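# Talk notes – simulating the arm before building it

Workshop evening, Clekham. 40 minutes including questions. Slides are sparse, so most of it is in here.

## Opening (3 min)

- Say who I am and that I build in the shared workshop at Ellberg, mostly on Thursday evenings.
- The project is called Tistach. A small arm on a wheeled base that fetches light things from a table and brings them to a chair.
- The hardware is half done. The simulation is further along, and that's what I want to talk about.
- Ask who has used a physics simulator before. If most hands go up, skip the next section.

## Why I started with a simulated room (6 min)

My first arm was built straight from drawings. I spent a winter on it and the elbow couldn't lift its own gripper past level. Two of the servos went in the bin.

This time I wrote the arm description file first and drove it about in a made-up room. When a link was too long I changed a number and ran it again. The upper arm has been through four lengths and I haven't cut any tube for the last three.

Mention cost: the parts bill for the base and arm so far is £200. Show the spreadsheet only if asked.

## The room (8 min)

I didn't model my own house. The room is one I could load without much work, with a table under a big window, a black cabinet on the left and a garden outside. The target object in this run is the phone at the far end of the table.

Points to make while the slide is up:

- Look at the shadows from the window bars on the table. My first detector was a plain brightness threshold and it picked up those shadow bands as objects.
- The phone has a white border and a dark screen. The screen alone is a poor thing to look for on dark wood. The border is what I match on now.
- The view is tilted. The code has to level it before it works out where the tabletop is. Leave the slide up for a moment so people can see the slant for themselves. 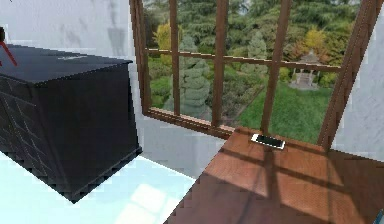

## What the test runs showed (8 min)

I left it running over a weekend and got 2414 attempts at the same pick, with the start position shuffled each time. Put the chart up.

- Most failures were in the approach. The arm took the short way round and clipped the cabinet.
- Fix was dull – a keep-out box drawn a bit larger than the cabinet, and a higher travel height.
- Next group was the grip itself. A flat phone on a flat table gives the fingers nothing to get under. I now slide it to the table edge first, then pinch.
- A few runs failed for reasons I still can't explain. Say so. The logs are there if anyone wants to look.

Don't read the chart out line by line. It took too long at the practice run.

## Where the simulation was wrong (7 min)

Friction. The default value for the fingertips was far too kind, and the real rubber pads slip. I measured mine with a kitchen scale and a bit of string, and put that number in.

Backlash. The simulated joints have none. The real shoulder has enough that you can feel it by hand. I add a small random error to the joint angles now and the results look more like the bench.

Light. The sun in the room stays put. At Ellberg it comes round past the bandsaw at four in the afternoon and the camera has to cope. I need to vary it in the next batch.

## What's next (4 min)

- Print the new wrist. Version 32 of the bracket, for anyone keeping up with the log.
- Fit the base with the heavier battery and check it still turns on the spot.
- Move from one object to three on the same table.
- Long, the drive controller board, needs a second revision. The mounting holes are on the wrong side of the connector.

## Questions (4 min)

Likely ones:

- *Which computer?* A second-hand desktop with a mid-range graphics card. It runs slower than real time with the camera switched on and faster with it off.
- *Can I have the files?* Yes, on the workshop drive, in the Tistach folder. The arm description is tidy. The scripts aren't.
- *Is it safe near people?* Not yet. There's a stop button on a lead and I keep hold of it.

Bring the old elbow to pass round. HDMI adaptor is in the side pocket.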